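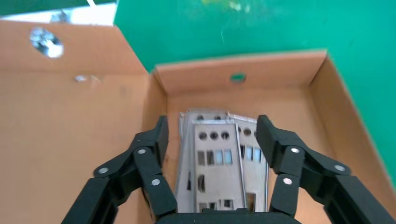 Três chapas de metal na caixa de papelão

De: lista plantas-insectívoras
Assunto: Re: Re: turfa nova e sementes de Drosophyllum que não pegam

Boa noite a todos,

respondo à pressa que amanhã entro cedo. Vou por partes, com a mensagem anterior citada no meio, desculpem se fica confuso.

> Semeei na quinta passada mais um lote de Drosophyllum, tudo em turfa pura
> com tabuleiro de água por baixo, como faço com as Drosera. Do lote de
> outubro não nasceu nem uma. Será da semente? Comprei na Sinitz, vinham
> num saquinho sem data.

Não culpava já a semente. Turfa pura e tabuleiro para Drosophyllum é pedir bolor. Esta planta é nossa, cresce em encosta seca, cascalho, mato queimado, sol em cheio. O que uso: uma parte de turfa, duas de perlite, uma de areia grossa de sílica (lavada!! a da praia não serve). Vaso de barro fundo, rego por cima e deixo escorrer tudo. Tabuleiro só nas primeiras semanas e com um dedo de água, depois fora.

Quanto ao saquinho sem data, sim, é chato. Mas a semente de Drosophyllum aguenta anos se estiver seca. Eu lixava a casca antes de semear. Lixa 200, duas ou três passagens até se ver um pontinho claro, e depois de molho de um dia para o outro. Sem isso pode ficar meses no vaso a fazer de pedra. O lote de outubro não deitava fora, já tive uma a nascer quando o vaso estava esquecido atrás do tanque.

> Outra coisa, alguém já experimentou a turfa da Oltex? A que eu usava
> acabou na loja e não sei se esta traz adubo.

Experimentei. Há duas, atenção. O saco verde traz adubo e calcário, para nós é veneno. O outro é turfa loura sem nada, e dessa gostei, fibra comprida, poucos paus. Medi a água de escorrimento com o medidor barato: 7 ppm depois da segunda lavagem, com água da chuva. Para mim chega e sobra. Na primeira deu bastante mais, por isso lavem sempre antes de envasar, nem que o saco diga que não é preciso.

A da Hajji larguei. O último saco vinha com mosquinhas do substrato e tive de pôr armadilhas amarelas na estufa toda. As Pinguicula adoraram, diga-se, mas os semeados sofreram com as larvas.
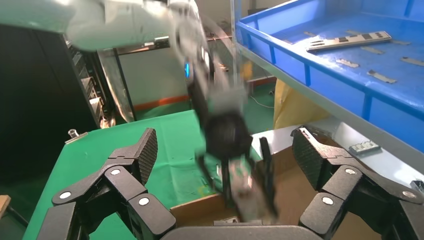

E já que falo em semeados, ponto da situação dos meus: na última contagem estavam 341 plantinhas de Drosera, quase tudo capensis e spatulata, algumas que se meteram nos vasos das outras. Tenho de repicar e falta-me espaço. As spatulata passo quando tiverem o tamanho de uma unha, com um palito e a raiz sempre com um bocado de turfa agarrado. Já experimentei mais cedo e perdi metade, não compensa a pressa.

> As minhas Sarracenia estão com as folhas de cima todas castanhas. Corto
> já ou espero?

Espera. Se o castanho é só na ponta e o resto do jarro está verde, ainda trabalha para a planta. Eu só corto no fim do inverno, antes de aparecerem as hastes das flores, e aí corto tudo o que estiver morto, rente mas sem tocar no rizoma. Se vires castanho a subir de baixo para cima, aí é outra conversa: tira do vaso e cheira. Rizoma são é branco e rijo. Se estiver mole corta até ao são, canela em pó no corte, e turfa nova.

A propósito de frio, quem tem Sarracenia dentro de casa ponha lá fora, por favor. Todos os anos a mesma pergunta em março, "a minha não rebenta". Não dormiu, não rebenta.

> Sempre vai haver troca este ano? E onde?

Vai, em princípio no horto da Clendton outra vez, na sala do fundo, a partir das 10h. Falta confirmar o dia, escrevo para a lista quando souber. Levo:

- 3 vasos de Drosera filiformis, já em dormencia, só se vê o botão
- folhas de Pinguicula para estaca, as que couberem na caixa
- sementes de capensis branca, à vontade, tenho um frasco
- um Cephalotus pequeno, mas esse só troco, não dou :)

Procuro semente fresca de Byblis liniflora, e se alguém tiver um pedaço de Utricularia sandersonii sem musgo no meio também agradeço. Tragam tudo etiquetado a lápis, a caneta desapareceu em quase todas no ano passado e ainda ando com dois vasos que não sei o que são.

Ah, e quem responder corte o que não interessa da citação, o resumo diário já vai enorme.

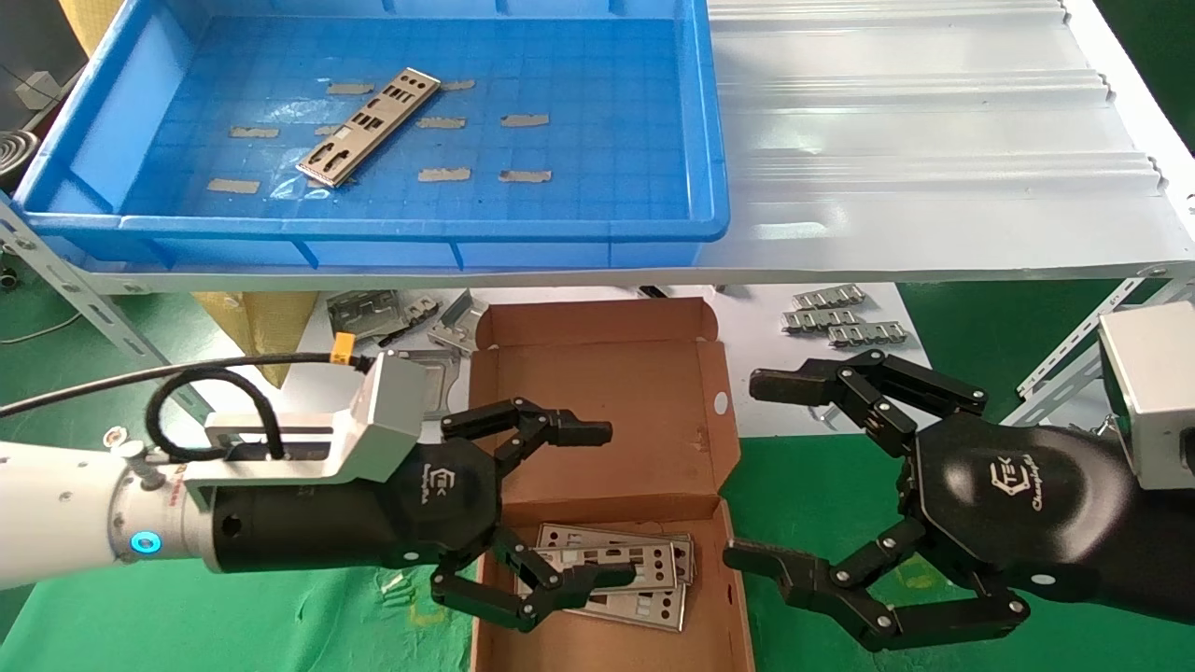
Tabuleiro azul com uma chapa metálica e tiras de fita bege

Esqueci-me da pergunta da água: desumidificador sim, eu uso quando não chove, mas meçam antes. O meu dá bem, há aparelhos que largam metal. Água de garrafa só se o resíduo seco for mesmo baixo, vem no rotulo.

Abraços e boas semeaduras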